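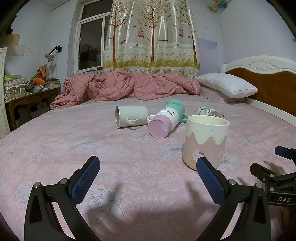
Fig. 1. Mugs and cups on the bed, small white lid in the middle, pink and cream cup standing.

Givmont Evening Classes, Home Sorting, handout 2: Drinkware

Okay, cups! Last time we did bed linen and everyone was very polite about it, but I know cups are what you came for. When I did my own kitchen I found 70 of them, and I live with one other person (who still says the Lorente souvenir mugs don't count).

Start by getting them out of the cupboard and onto a bed. I like a bed better than a table for this. It's soft, it's big, and you'll want it back by bedtime, so you can't wander off and leave the job for a week. Pull the duvet up out of the way first. A plain or pale sheet makes it easier to spot small stuff like the white lid in Fig. 1, and lids are where most of us come unstuck.

Then go by shape, and forget color for now. Ordinary mugs with a handle go together. Tall bottle-shaped cups are their own group, and so are clear jars. Cartoon cups (Hello Kitty, cats, little faces, you know the ones) get sorted by shape like everything else, even though every class begs me for a special cartoon shelf. 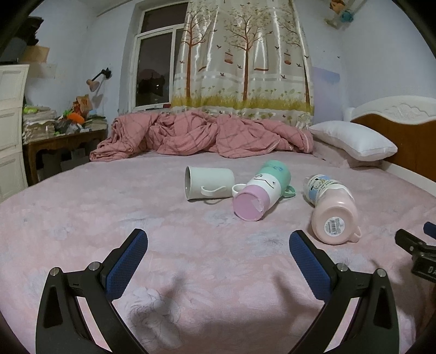 Lay the tall ones on their sides while you work. A mattress dips when you lean on it, and a tall cup standing up will go over and knock into a ceramic mug. I lost a very nice one from the Jeltgate market that way. Leave a hand's width between pieces if you've got the room, and turn handles away from each other.

Next, pick up each one and look inside, then underneath. Peel off any price or barcode stickers you don't need (warm water, a bit of dish soap, a thumbnail). Chips on the rim mean it's done as a cup, but it can hold pens on a desk.

Lids: try every lid on every cup it might fit. Yes, every one! Anything left over goes in a bag with the month written on it, say May, and if it's still alone two months later you can let it go.

For next class, please bring your own count and one cup you can't decide about. We're in the Fullthorpe room again, doors open at 7 p.m.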